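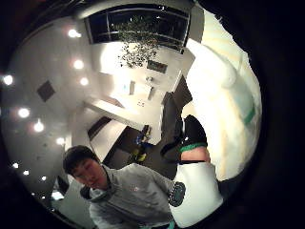

Jade Garside

Handheld gripper loses its marker cube after recalibration. Is a weekly recalibration really worth anything?

We have one handheld gripper with a wide camera on it and a cube of printed markers on top, tracked from a fixed camera at the side of the table. The Badix guide says to recalibrate the fixed camera every week. I did it to the letter and things got worse. Of 127 takes, 58 now have a gap where the cube drops out, mostly when the wrist rolls over. Before that I hardly saw any.

Support told me to recalibrate again. I'm not convinced that doing the same thing twice fixes anything, and I notice the guide never says what the weekly schedule is based on. Things I've already tried: new exposure setting, different cable, lights all on. I also went over the cube faces with a dry cloth, which made no difference that I could measure.

Is there a check that would tell me whether it's the calibration or the cube? I would like to know before I redo everything.
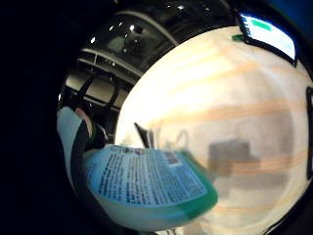 I should add that the jaws open and close fine and the jaw width reads correctly, so please don't tell me to grease anything. The reseller (Sundunar) wants to sell me a new cube. Maybe, but the old one looks flat and square to me and I haven't been shown any reason to think otherwise.

2 answers

Ustyna Skoryk
Accepted

Don't buy the cube yet. Clamp the gripper to the table so it can't move, record a minute, and look at the position trace. If it sits still with one face toward the fixed camera and jumps when you clamp it again with two faces showing, the file that says where each face sits on the cube is wrong. A bad lens calibration looks different — error is small in the middle of the image and grows toward the corners.

My guess is the file. On ours the calibration routine wrote the default cube size back in when you hit Save, and the printed size was not the default. Measure a marker with calipers, black edge to black edge, and compare. As for every week, I calibrate when the camera or the lens has been touched. I last did it in December and the clamp test still passes.

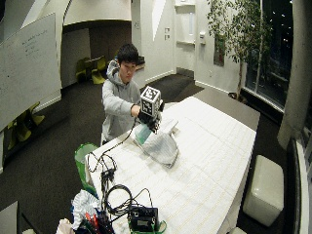 Tracking and calibration

Leonie Bauerfeind

Same problem here, I just recalibrated a few times and it went away. Also check the cable isn't pulling on the tool.

Jade Garside, replying to Ustyna Skoryk

It was the size. The file had 59 mm and mine measure 58. I'm a little doubtful that one millimeter explains every gap, but the jump between faces is gone. I'll rerun the worst takes before I believe it.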